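Speaker notes — "Eat It Before It Goes"
Fardale Library evening talk, August 2023
Said Slaoui

(Wait for the door to close. Water on the lectern. Talk is 45 minutes with questions, so don't let the soup story run away with you again.)

Good evening, everybody, and thank you so much for coming out when you could be sitting in your gardens. I see a few faces from the April talk over in Trornham, so forgive me if one or two of my stories have a familiar ring to them. I'm going to talk tonight about the food we buy, mean to eat, and somehow don't.

Start with my mother's kitchen. She had a shelf by the back door where anything that needed using went, and when you came in hungry, that was where you looked first. No labels, no system. I must have been thirty before I understood how clever that shelf was, and by then I was throwing out half a bag of spinach every week in my own apartment on Gill Street.

(Pause. Ask who threw something away this week. Put your own hand up first — it helps.)

Now, the diary. Last year I wrote down everything my household threw out, with the price next to it, and by the end I had reached 700 dollars. I read that number out to my wife and she asked me to add it up again. I did, and it was the same. A good part of it was bread, and a great deal of it was fruit.

So let's talk about fruit, and who gets to sit next to whom. 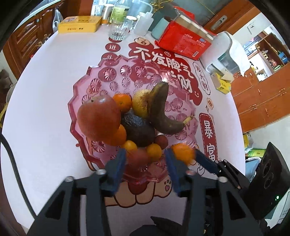

Apple, pear, banana and avocado, all sharing one bowl.

Apples, pears, bananas and avocados give off a gas called ethylene as they ripen, and it hurries their neighbors along. That can be a help to you! If you have an avocado as hard as a doorknob, put it in a paper bag with a banana and look at it again in 2 days. But if you want your fruit to last the week, give the bananas a place of their own, and move the ripe avocado to the refrigerator.

And a very brown banana is still a lovely thing, as long as there's no mold and it smells the way it should. Peel it, break it up, freeze it. I make my pancakes that way on weekends, and my grandson believes it's a secret recipe.

(If running late, skip to the freezer. If not, tell the soup story — the short one, with the leeks.)

The freezer, then. Write on the bag what it is and when it went in. I say this as a man who once thawed what he thought was tomato sauce for guests and served them stewed plums over spaghetti.

(Handouts are on the table by the coats. Questions next, and repeat each one for the back row.)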